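Keane countertop chopstick and utensil holder, green, large
Reviewed by Amirhossein Heydari

Four stars out of five

I bought this holder in March, after our old one broke in the sink. The old one was a tall ceramic jar, and in it we kept everything: chopsticks, wooden spoons, the bread knife, a pair of scissors and two or three things which I never learned the name of. When it broke, my wife said that we should buy something made for the purpose. So I looked for quite a long time, because I am the kind of person who reads all the reviews before I buy even a sponge, and I decided for the Keane. Now I have used it long enough to write my own review, and I will try to put in the things I was looking for in other reviews and did not find.

First, who we are, so you can compare with your own kitchen. We are five at home, and on Saturday there are often more, because my wife's sister comes with her children. We eat noodles or rice most evenings and almost everybody uses chopsticks, also the small ones. This means we wash many pairs every day, all wooden, no lacquer, the simple kind that you can buy in large packs. If you are one person with two nice pairs, you don't need this product and a drinking glass will do the same work.

What comes in the box

The holder comes in two parts, the body and a loose tray for the bottom. There is also a divider you can push in or leave out. No tools are needed. There was a small paper with instructions in several languages, and the English one said to "admit the divider with the smile upward", which I think means that the curved side must be on top. I put it this way and it fits well.

Size

Please measure your shelf before you order. The opening is 15 cm on the long side and 10 cm on the short side. The shop page gives only the outside size, and for me the inside is more important. With the divider pushed in, we have chopsticks on one side and spoons and spatulas on the other. Without the divider we can put in 80 chopsticks standing up, and they are still easy to pull out. I know this number because we own exactly 40 pairs, and all of them went in.

Weight is 585 grams when it is empty. I put it on the kitchen scale. I write it because one of my worries was that it would fall over with long things inside. It did not fall until now, but if I put the heavy soup ladle on the front side it stands a little nervous. I keep the ladle at the back and the problem is gone.

Colour

On the shop page the colour is called "Sage". At home it is green, a pale one, and I like it more than I expected. My wife would have preferred white. We have a tablecloth with flowers that came from her mother, and she says that the green is fighting with it. I don't see any fight. You should know only that the colour on my screen was a bit more grey than the real one, so if you want to match it with something, look at it in a shop first. The Galasthorpe kitchen shop near the station has it in the window.

Using it every day

The best part for me is the tray. Wooden chopsticks are never completely dry when the family is in a hurry, and in our old jar there was always a dark water at the bottom, with a smell. With the Keane, the water goes down into the tray and I can pull the tray out and empty it without taking all the sticks out first. I do it every second evening. If I forget, the water stays there, of course, so it is not magic, but cleaning takes one minute and in the old jar it took a brush and some bad words.

The second good thing is the wide opening. I can take a handful of chopsticks and put them in together. My son, who has the job of setting the table, learned quickly to take them out in one bundle and lay them on the cloth, and then he makes the pairs there. Before, he was taking them one by one from the jar and dinner was getting cold.

Now the things which I like less.

The divider is too low. It comes only to the middle of the holder, so the thin ends of the chopsticks cross over it to the spoon side when the holder is not full. When it is full, there is no problem. I wrote to Keane about it and received a polite answer after some days, that they will "pass it to the team".

The corners on the inside are narrow. Rice starch collects there and my fingers don't go in. I use an old toothbrush. A bottle brush is too round for it.

The bottom of the tray is smooth and it slides on a stone worktop. I put a piece of the rubber mat that you use under carpets. It works very well, but I think that at this price it could be included.

Dishwasher: the paper says yes, on the top rack. Mine is too tall for our top rack, so I wash it by hand. Maybe your machine is bigger.

Compared with others

Before ordering I borrowed the Allmont from my neighbour for one week. The Allmont is metal with holes all around, and the drying is faster there, I must say it. But the thin ends of chopsticks go out through the holes and get stuck, and when you pull, the whole thing comes up with your hand. For forks and spoons I would take the Allmont. I also looked at the Clillach, which is a bamboo box and very beautiful, but it has no tray, and I was afraid of mould under it. I did not use the Clillach myself, so please take this only as my fear.

How I put the chopsticks in

Some people asked me under my last review (it was about a rice cooker) to say more about wood care, so I add it. After washing I roll the sticks in a dry towel, the whole lot together, and let them lie on the table for a time. Then I go through them and look at the thin tips. If a tip is split or feels rough, that stick goes out, and its partner waits for a new one. The rest go into the holder with the thick end down, so that the tips have air. When we have guests I turn them the other way, because then nobody touches the part which goes in the mouth. I don't use oil on them. I tried it one time and everything tasted like walnut.
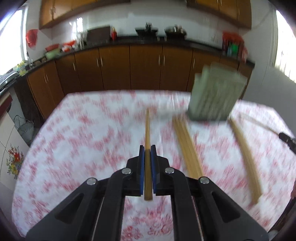
Can it hold long cooking chopsticks as well as the ordinary ones for eating?

Long ones fit without trouble if you stand them in a back corner, but take the divider out first, or they lean forward over the short ones.

We have only two long pairs, for frying, and they stay there all the time. If you have more of them, I would give them a separate pot near the cooker, where you need them anyway.

Price and delivery

I paid the normal price, no discount, and nobody sent me the product for free. Delivery was slow but the packing was good, with thick paper and no plastic foam. One small scratch was on the underside and I did not complain about it, as I cannot see it when the holder is standing.

Would I buy it again? I would, for a family like ours. I take one star away for the low divider and for the sliding, and the other four I give gladly, mostly for the tray. If Keane makes a version with a higher divider I will probably buy that too and give this one to my wife's sister, who has already asked for it two times.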